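当サイトではCookieを使用しています。閲覧を続けると、Cookieの使用に同意したものとみなします。　同意する　設定を変更

Planton 木製フレーム　壁掛け・ガラスなし

販売価格　1,349円（税込）
送料は購入手続きの画面で表示されます。

版画、写真、ポスター、子どもの絵、布の端切れなどを入れて壁に掛けるための木製フレームです。前面にガラスやアクリル板は付いていません。作品の表面をそのまま見せたい方、反射が気になる場所に掛けたい方に向いています。前面に板を入れたい場合は、別売の透明板をご注文ください。

Plantonは、額縁と紙ものの専門店Roblesが企画し、Raltthorpeの木工所で製作しているシリーズです。図面はMiklós Takácsが引きました。発売以来、枠の断面は変わっていません。変わったのは裏の留め具と、梱包の箱だけです。以前のモデルをお持ちの方は、裏板と留め具を買い足して現行品と同じ仕様にできます。

仕様

重さ　ほぼ265グラム（裏板を含む、壁掛け金具を除く）
溝の深さ　8ミリ
材質　枠は天然木、裏板は木質繊維板
仕上げ　Mandomance 植物油仕上げ、または無塗装
取り付け　縦・横どちらも可
付属品　裏板、回転式の留め具、三角吊金具、木ねじ、取扱説明書
前面板　なし（別売）

溝の深さには、作品、台紙、裏板の厚みがすべて入ります。厚手の水彩紙に台紙を重ねる場合は、あらかじめ全部を重ねて定規で測ってください。キャンバスを木枠に張った作品は入りません。パネル張りの作品も、薄いもの以外は入りません。

木材について

枠の材料は、製材してから屋内で寝かせ、そのあと細い角材に挽きます。挽いたばかりの細い材は、幅の広い板よりも早く曲がりが出ます。木工所では挽いた材をもう一度立てて置き、曲がりの出たものを外してから溝を加工しています。外した材は短い辺に回すか、裏板の押さえ木に使います。

節のある部分は使いません。ただし、細い筋、淡い色むら、木目の詰まり方の違いは残ります。四辺の色をそろえるため、できるだけ同じ板から取った材を組み合わせていますが、辺ごとに濃さが違って見えることがあります。木目の出方を指定してのご注文はお受けできません。 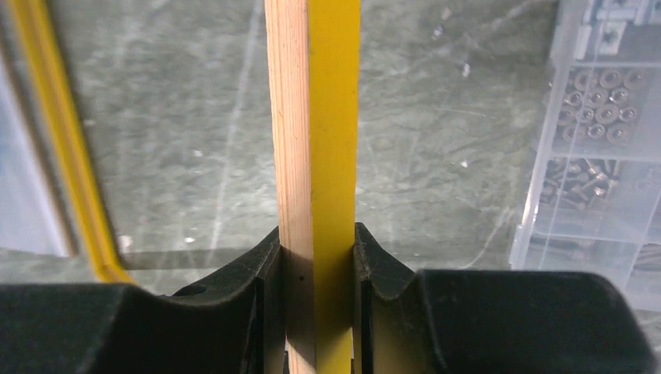 無塗装のものは、届いた状態では手の脂や水を吸いやすくなっています。ご自分で塗る方のための仕様ですので、塗らずに長く使うことはお勧めしません。塗る前に、細かい紙やすりを木目に沿って軽くかけ、粉を乾いた布で拭き取ってください。角の継ぎ目に粉が残りやすいので、古い歯ブラシがあると便利です。

油仕上げのものは、Mandomanceの植物油を薄く塗り、拭き上げてから乾かしています。表面に膜を作らないため、触ると木の感触があります。光沢はほとんどありません。日の当たる部屋では、数か月かけて色が少しずつ濃くなります。同じ部屋に並べて掛けるなら、まとめて購入されたほうが色の変化がそろいます。

選び方

サイズは、入れる紙の寸法で選びます。商品名にある寸法は枠の外側ではなく、溝の内側の寸法です。紙がぴったり入るように作ると湿気で紙が伸びたときに波打つため、溝には少し余裕を持たせてあります。紙の端を手で切りそろえた場合や、耳付きの和紙の場合は、いちばん長いところを測ってください。

正面から見える開口部は、紙の寸法よりひと回り小さくなります。紙の四辺が枠の下に隠れるためです。縁に署名や版の番号がある版画では、署名が隠れないか先に確かめてください。隠れてしまう場合は、ひとつ大きいサイズを選び、台紙に貼って中央に置く方法があります。

余白をどのくらい取るかは好みです。店頭でよく聞かれるので目安を挙げると、はがき程度の小さな絵には、余白を広めに取ったほうが落ち着きます。80ミリほどの余白を四方に取っても広すぎることはありません。反対に、もともと画面に白い縁のある写真やポスターは、台紙を使わずにそのまま入れて構いません。縁の幅が上下で違う印刷物もあります。広いほうを下にして入れるのが普通です。

台紙の色は、作品の紙より少しだけ明るいか、少しだけ暗いものが合わせやすいです。同じ白でも、青みのある白と黄みのある白を重ねると、どちらかが汚れて見えることがあります。迷う場合は台紙の見本をお送りしますので、注文の備考欄に「台紙見本希望」とお書きください。

作品の入れ方

平らで汚れのない机の上で作業してください。石や化粧板の天板のように硬い机なら、薄い布を一枚敷くと枠の表に傷が付きません。

フレームを裏返し、留め具を回して裏板を外します。裏板が固いときは、隅からではなく長い辺の中ほどから持ち上げてください。隅に力をかけると、継ぎ目が開くことがあります。

次に、作品の表を下にして溝に置きます。台紙を使う場合は、先に作品を台紙に留めておきます。留めるのは上の辺だけにし、下と左右は留めません。粘着テープを作品の裏に直接貼ると、あとで染みになります。和紙の帯とでんぷん糊を使うか、市販の保存用コーナーを使ってください。

裏板を戻し、留め具を回します。一度表に返して、曲がりやほこりがないか見てから、留め具を最後まで締めます。表を見ずに掛けてしまい、壁で気づいて外すことがよくあります。 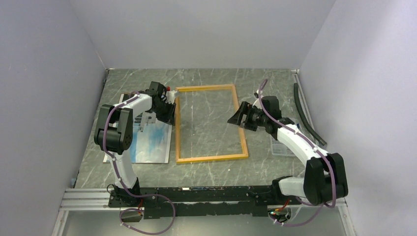
木製フレーム（中に何も入れていない状態）と、縁の淡い平らなシート

壁への掛け方

石こうボードの壁には、市販の石こうボード用フックが使えます。フレーム本体は軽いので、細い針を斜めに打つタイプで足ります。厚い台紙や透明板を入れると重くなるため、フックの耐荷重を見て選んでください。コンクリートや漆喰の壁では、壁の仕様に合った金具を別にご用意ください。

高さは、作品の中心が立ったときの目の高さより少し下に来るくらいが見やすいです。食卓や長椅子のそばなら、座ったときの目の高さに合わせてもう少し下げます。型紙として同じ大きさの新聞紙を切り、紙用の弱いテープで壁に仮留めして、離れたところから見て決めると穴を開け直さずに済みます。

いくつかを並べるときは、上の線か下の線のどちらかをそろえます。大きさの違うものを混ぜる場合は、中心の線でそろえる掛け方もあります。フレーム同士の間は狭めのほうがまとまって見えます。

縦と横を替えるときは、三角吊金具を付け替えてください。裏面には縦用と横用の下穴が開いています。木ねじは手回しのドライバーで締めます。電動のものを使うと下穴が広がり、ねじが効かなくなります。

直射日光の当たる壁、浴室や台所の水のかかる場所、暖房の吹き出し口の近くには掛けないでください。外壁に面した壁は冬に冷えて結露することがあるので、裏の四隅に小さなフェルトを貼り、壁との間に隙間を作っておくと安心です。フェルトは付属していません。

手入れ

ふだんは乾いた柔らかい布か、毛の柔らかい刷毛でほこりを払います。前面に板がないため、刷毛が作品に触れないよう、枠だけを内側から外側に向かって払ってください。水拭き、アルコール、化学ぞうきんは使えません。

油仕上げの表面が乾いて白っぽくなってきたら、作品を外したうえで、Mandomanceの補修用オイルを布に少量取って塗ります。塗ったあとは必ず乾いた布で拭き上げ、完全に乾くまで作品を戻さないでください。油が紙に移ると取れません。使い終わった布は自然発火のおそれがあるので、水に浸してから捨ててください。

小さなへこみは、無塗装のものなら湿らせた布を当てて、上からアイロンを短く当てると戻ることがあります。油仕上げのものは色むらになりやすいため、目立たないところで試してください。

よくあるお問い合わせ

枠の角に細い線が見えます。
四隅は別々の材を継いでいるため、継ぎ目の線が見えます。季節によって線がわずかに濃くなったり、薄くなったりします。紙が差し込めるほど開いた場合は、お使いの期間にかかわらずご連絡ください。裏面に押してある製造番号を伝えていただくと、手続きが早く済みます。

透明板はあとから入れられますか。
入れられます。サイズごとに別売の板があります。ホームセンターなどで切ってもらう場合は、溝の内側の寸法を測り、少し小さめに切ってもらってください。板の厚みの分だけ、台紙に使える厚みが減ります。

パステル画や木炭画を入れても大丈夫ですか。
前面板なしでは粉が落ちますし、触れるとこすれます。透明板を入れ、作品と板が触れないように窓を開けた台紙を挟んでください。静電気で粉が引き寄せられるので、アクリルよりガラスが向いています。

机に立てて使えますか。
壁掛け専用です。脚は付きません。棚の上に置いて壁に立てかける使い方はできますが、滑り止めを敷いてください。

特注の寸法は作れますか。
個人のお客様からは、いまは受けていません。展示などで同じ寸法をまとめて必要とされる場合は、法人窓口にお問い合わせください。図面がなくても、入れる紙の寸法と厚みがわかればお見積もりできます。

配送と返品

在庫のあるサイズは、注文確認のあと順次発送します。3月は引っ越しと卒業制作展の時期が重なり、発送までの日数が長くなります。展示の予定がある方は、早めにご注文ください。

無塗装のものは、塗ったり削ったりしたあとの返品はお受けできません。油仕上げのものは、作品を入れる前であれば交換できます。箱を開けたら、まず四隅と裏板を確かめてください。輸送中の破損は、箱と緩衝材を捨てずにご連絡をお願いします。

木目や色の濃さが画面と違うという理由での返品は、未使用で元の箱に入っている場合に限りお受けします。返送の送料はお客様のご負担です。

関連する商品

Planton用 透明板（ガラス、アクリル）
Planton用 交換裏板と留め具
Mandomance 補修用オイル 小瓶
Robles 保存用台紙 白、生成り、薄灰

メールマガジンに登録すると、新しいサイズの入荷と台紙の切り売り日をお知らせします。登録はいつでも解除できます。　メールアドレスを入力　登録する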